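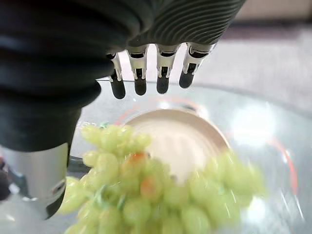 Figure 3. Wrist view during a fruit task: four fingertips over the rim of the glass bowl, grapes in the lower part and blurred.

4.2 Rules for food and glassware trials

The rules in this section were drafted in February and revised twice before the July 2019 version given here. They cover any trial in which the hand works near food or breakable dishes. Trials with blocks, cloth and tools fall under 4.1 and are not repeated.

Starting point was the Okwood site checklist, a single page, mostly about power and cabling. Good on emergency stops, nothing on glass. The Nosari group had a longer list but it assumed a two-jaw gripper and a fixed camera, so much of it does not carry over to a hand with several fingers. We kept their wording on operator distance and wrote the rest ourselves.

Approach height. The hand stops above the rim before any finger goes below it. The pause is one second, long enough for the operator to look and stop the run. With clear glass the rim is often no more than a thin bright line in the wrist view (Figure 3), and glare can hide part of the wall. Depth readings on glass are not to be trusted on their own. Rim height is measured by hand with a rule at the start of each session and typed in – not taken from the camera.

Speed. Full speed allowed only when all fingertips are clear of the rim by 60 mm or more. Inside that distance the arm drops to 20 mm per second. We tried a smoother slope between the two speeds and operators disliked it, they could not tell which mode the arm was in. A plain step was kept.

Contact force. No fingertip to press on glass with more than the site limit, set per bowl. Limits for thin bowls are lower and are written on the session sheet. Fruit is harder to give one number for. Grapes on the stem move as a bunch, and a force that is fine for the stalk will split a single berry. The rule therefore names the part to be grasped first (stem where one can be seen) and the force second.

Blur. A wrist image in which the target is smeared may be kept in the record but must not be used to choose a grasp. Figure 3 would fail this test for the lower part of the bunch. Labellers mark such images "moving" and go on. No attempt is made to guess berry edges. At first we left this to judgement and two labellers working on the same run disagreed badly, so there is now a reference sheet with sample images for each level of blur.

Food handling. Fruit used in trials is not eaten afterwards, by anyone. Washed before use, thrown out at the end of the day. Fingertips wiped between food types and after any split fruit. Wiping is logged with the time. The Skotano site also changes fingertip covers each morning; we recomend this but do not require it, since covers were not available for every hand.

Breakage. If glass cracks or chips the session ends. All fruit on the table is binned, including fruit that looks clean. The hand is checked joint by joint before power goes back on, palm side first. The Wieczorek rig lost a morning to one small chip stuck in a finger joint and the check was made longer after that.

4.3 How far the rules were followed

We went through the logs of 1,563 trials from the four sites. Session sheets were complete for all but 400 of these, and the incomplete ones nearly all come from before the second revision. Missing item was most often the rim height. Operators said they had measured it and not written it down, which for our purposes is the same as not measuring. The form now will not open a run with that box blank.

The one second pause was the least popular rule. It was switched off at one site for part of a week and the trials from that week are left out of the results in section 5. Speed limits were kept to everywhere as they are set in the controller and an operator can not change them during a run.

Wiping was logged unevenly. Some sheets give a time for every wipe, others only a tick at the end of the day. We have no good way to check the ticks, and treat them as missing in Table 2.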